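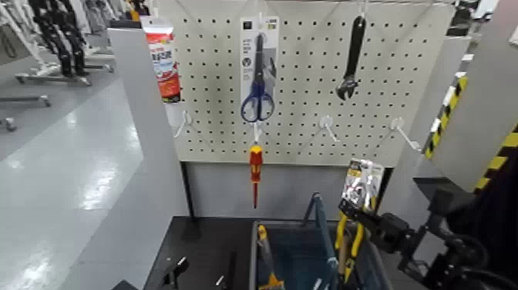

Page 10

Our Visit to the Mernley Open Day

In May our class took the bus to Mernley for the open day, and I had been looking forward to it for weeks! Our guide was Léonie Besson, who works on the tool sorting project there. She let us stand right next to the hazard tape and ask whatever we wanted.

The station my group picked to write up was the tool board. It's a white pegboard with hooks, and under it sits a bin of tools. The robot's job is to get tools out of the bin and onto the hooks. I thought that sounded easy until I started looking at it properly. Scissors on a cardboard card hang differently from a bare screwdriver, and a wrench is heavy at one end. Pliers are the worst, Léonie said, mostly when there's a packaged pair right beside a loose pair and the gripper has to go for only one of them.

We got to watch it reach into the bin for a long time (our teacher had to drag us to lunch). The arm slows down a lot when it gets close — you can hear the motors change — and then it makes tiny corrections. Léonie told us the team had done 111 practice runs that month and that 34 of them needed a person to step in. She didn't seem embarrassed by that at all. She showed us the log on her laptop, with a short note for every stop. "Hook missed" came up a lot.

Questions we asked:

Does it know what a wrench is? Sort of. It has seen many pictures of them.

Could it hang things up at home? Not yet, but Dretus wants to try it in a small store next.

For our own project we want to build a mini pegboard and test which hook angle is easiest to hit. Negash is lending us a little arm for 2 weeks, so I'd better finish the drawings!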